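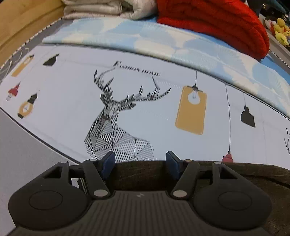 Gastard Linens List Digest, Vol 35, Issue 15

Date: Mon 13 February
Subject: Re: Printed panels, worth it?

On the list, someone from the Wandport group wrote:

> We've put the deer panel on the bed in the back bedroom and I think
> it lifts the whole room. Brarkden has 311 of them left from the
> January order and they'll go fast. It's good white fabric and the
> print is sharp. You don't even need to iron it, just spread it
> out and the creases drop by themselves. I'd say buy two.

I'm not convinced. Creases drop by themselves in catalogs. Yours still has faint ones running across it, and on plain white they show more than they would on a color.

The deer I can live with. All those triangles and black stripes are at least well drawn, and the antlers have some life to them. What I can't get past is FASHION HOME in black letters over the top of it. Why would I want that on a bed? If I paid for the thing I don't need to read a slogan on it every night. Has anyone tried folding the top edge under far enough to hide the words without losing the antlers? My guess is there isn't room.

Also, has anybody washed one? Black print on white is where I've been burned before. The Akpalu set I bought went gray after a few washes, and that was on cold. "Sharp" on day one tells me very little.

As for them going fast, Brarkden said the same about the striped ones, and those were marked down before the month was out. I'll wait.

Gastard Linens List, 1,132 subscribers
To unsubscribe, reply with "remove" in the subject line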